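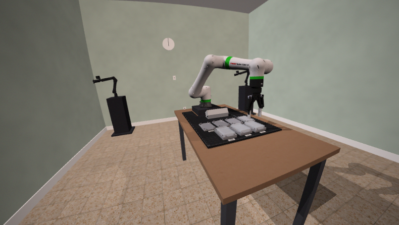

Posted by kbouzid (Kenza Bouzid) - Planning & Control board - 8 replies

Sim cell for the Uketti planner, and why I don't believe my own numbers

The scene I've been testing in is the one at the top. White arm on the table, parallel gripper, seven trays on the perforated mat, two black arms on pedestals off to the sides. The task is to go from a hover pose to a grasp pose over each tray in turn and back again. I ran 50 planning queries with stock Uketti settings and all 50 came back with a collision-free path. I've used this planner on real cells and it has never once behaved that well, so I'd like somebody to tell me what I've set up wrong.

dropframe
What's your collision padding? Uketti ships with it at zero if you import the scene through Pluneretti. Everything passes at zero.

kbouzid
Zero. Fine, that's one. I set it to 8 mm and now I get 2 failures, both on trays in the back row.

marl_t
Not surprised. Those back trays have raised rims and you're coming down with two fingers that have to clear the neighbor. I wouldn't call 2 failures a planner problem. Raise the hover pose and try again.

kbouzid
I could, but then I'm tuning the poses until the planner looks good, and the point was to find out if the planner is any good.

oldservo
Are the black arms in the planning scene or only in the renderer? Pluneretti will happily draw things the collision checker has never heard of.

kbouzid
Only in the renderer, I just checked. So the planner thinks the room is a table and some trays.

oldservo
There you go. Might not matter for the one on the left, the pedestal is well clear of the table. The one behind the right side I would want in there before trusting any path that swings the elbow back.

marl_t
I still think you're all being too hard on it. Flanano gives worse paths on the same kind of layout and takes longer. Static boxes on a flat mat is what these planners are for.

dropframe
Then it doesn't tell us anything, does it? Static trays, perfect poses straight from the simulator, no perception at all. Put noise on the tray poses and see how long the happy results last. The Alaoui plugin does this, it has a setting per axis.

kbouzid
Tried the Alaoui plugin last January and it moved the mat along with the trays, so the relative error was nothing. If that's been fixed I'll go back to it. For now I've added the two pedestal arms as collision meshes and left the padding at 8 mm. Rerunning the same 50 with the poses untouched - will post the log tonight, failures included.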